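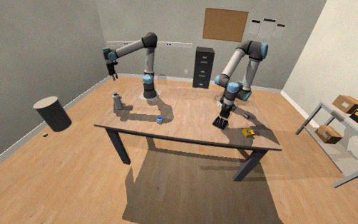

By the Flitby Community Media desk | Updated December 12, 2025

Guides > Running a Show > Panel Discussions

How to plan a local politics panel show

A panel show with two or three elected guests is one of the cheaper things a small magazine or community station can make. Most of the work comes before recording. These steps are the ones we use for the Jeltitz series, which goes out online once a month while the council is sitting.

1. Pick one subject

Choose a single subject for each episode and write it down in one sentence. "Bus fares for under-18s" works. "Transport" is too wide and the guests will fall back on their standard lines. If there is a long-range plan behind the subject, such as a 2050 housing target, read the summary before you invite anyone.

2. Invite the guests

Write to the office of each guest, from at least two parties. Say who else has been asked, how long the recording takes and where it will appear. Allow four weeks for a reply. Avoid February if your council sets its budget then.

Keep the invitation under 400 words. Put the date and place in the first paragraph.

3. Write the questions

Plan on eight questions for a half-hour show. Start with two that are easy to answer, then move to the subject. Put one light question near the middle, such as the worst thing they have eaten on a campaign day. It gives the guests a chance to talk to each other.

Don't send the full list ahead. Sending the subject and the first question is normal. 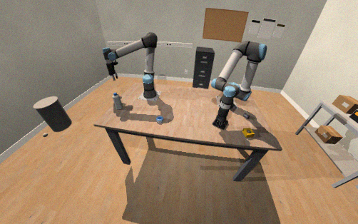 Read the questions out loud before the day and cut any that take more than one breath. Mark the two you would drop if time runs short.

4. Brief the host

The host needs one page with names, titles, parties and how to say each name. Agree on how you will signal that time is up. If one guest talks over another, the host should name the person who was interrupted and go back to them.

5. Record and edit

Record a few minutes more than you need. Cut for length, but leave each answer attached to the question it was given to. If a guest states a figure, check it before you publish, and add an on-screen note if it is wrong.

6. Publish

Post a short summary of no more than 100 words with the video, and send the link to every guest the same morning. Keep the unedited recording until the next episode is out, in case anyone disputes a quote.

Search guides
Enter keyword
Go

Related guides
Moderating a candidate debate in Hapeta
Getting a press pass for council meetings
Captions and transcripts for online video
Zokisia election night: planning live coverage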